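3.2 Surface wear and cleaning of light-colored worktops

The second part of the study looked at how white worktops in shared rooms change in appearance between cleanings. Light finishes are often chosen for such rooms because they reflect light back toward the user and make small parts easy to find. The same finishes show grey smudging early. Complaints about "dirty" tables in the Firnar and Haltar buildings were logged by the front desks, and most of the entries concerned tables that had been wiped the same morning.

We separated two kinds of mark. Transfer marks are left by skin, rubber, or the undersides of boxes and come off with a damp cloth. Scuffs are changes in the finish itself and stay after cleaning. The two look alike under diffuse light, and the cleaning staff had no common way of recording them. Each table was therefore wiped with plain water, dried, and inspected from a low angle with a hand lamp. Any mark still present was entered as a scuff.

A total of 3757 inspection entries were made over the study period. Entries were grouped by table and by week, and tables with fewer than 20 entries were left out of the comparison. Illuminance at the table surface was held at 1000 lux in the Wurnis rooms, where the ceiling lights could be dimmed, and was recorded as found elsewhere.

Glare had a larger effect on the ratings than we had planned for. Where a ceiling light was reflected in the table, raters tended to miss marks lying inside the bright patch and to overrate those at its border, where the surface turned grey. Moving the rater one step to the side was enough to change the score. In later rounds each table was rated from two standing positions and the higher score was kept.

Differences between raters were small for scuffs and large for transfer marks. Raters who had worked in cleaning gave lower scores for smudging than raters who had not, and a short training session in June narrowed the gap without closing it. The Mugo scale, which has seven steps, was kept for both kinds of mark so that the scores could be compared with the earlier survey, although its lower steps were rarely used for transfer marks.

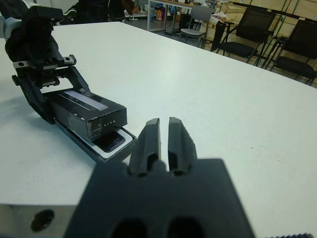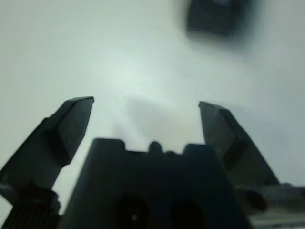
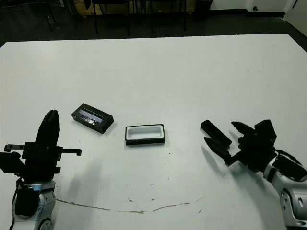
Figure 7. White surfaces under overhead or reflected light. The last view includes small black containers and faint grey smudges on the tabletop.

Wurnis, 2019-08-06

The ratings reported in this section were closed on the date given above. Entries received later are held with the raw tables and do not appear in the results. Gregor Tennant checked the grouping by table and corrected the room codes for the Haltar building, where two rooms had been entered under one number.

Cleaning products were not compared. The sites bought their own supplies and changed them during the study, and the purchase records were too incomplete to match a product to a given week. The effect of water hardness on streaking was also left aside. Section 3.3 gives the scuff scores by room type and the results of the repeat inspections.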